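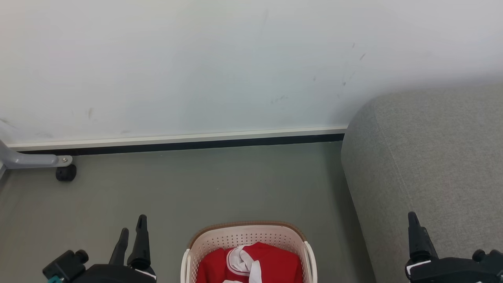

Fig. 4. Laundry basket between the two grippers, head camera view.

Home | Manuals | Ristbridge Dual-Arm Kit | Section 4 | Downloads | Contact

4. Basket Pick: Setting the Work Position

This section applies to the Ristbridge kit with two Utolier grippers and the standard head camera. Complete the arm zeroing in Section 3 first.

4.1 Placing the basket

1. Set the basket on the floor in front of the base. Both grippers must show in the lower corners of the camera view, with the basket between them, as in Fig. 4.
2. Keep 15 cm of free floor on each side of the basket. Sofas, chair legs and casters count as obstacles.
3. Load one garment for the first run. A crumpled garment is acceptable. A strong color against a pale basket, such as the red one in Fig. 4, gives the cleanest outline.
4. Open the Turkodden console and select Work Position > Basket.
5. Press Capture. The console draws an outline along the rim. If the outline follows the holes in the basket wall instead, lower Edge Detail by one step and capture again.

CAUTION: Keep hands out of the basket while the arms are enabled. The fingers close without a warning tone.

4.2 First pick

6. Set arm speed to 23 percent.
7. Select the arm with the clearer path. If one side is close to furniture, use the other arm.
8. Press Run Single. The arm lowers, closes on the garment and lifts to the hold height.
9. Press Release to drop the garment back into the basket – do not pull it from the fingers by hand.

NOTE: Error 2397 means that the rim was lost during the approach. Return both arms to Home and repeat from step 5.

NOTE: Scuff marks on a wall do not affect rim detection. Direct sunlight on the floor may.

Comments (3)

Fitriani Jugah
Step 5 fixed it for me. Edge Detail had to go down two steps with my basket, small round holes all over.

Govindasamy
Does 2397 clear by itself after Home, or do I need to restart the console?

Fitriani Jugah
Clears after Home. No restart on mine.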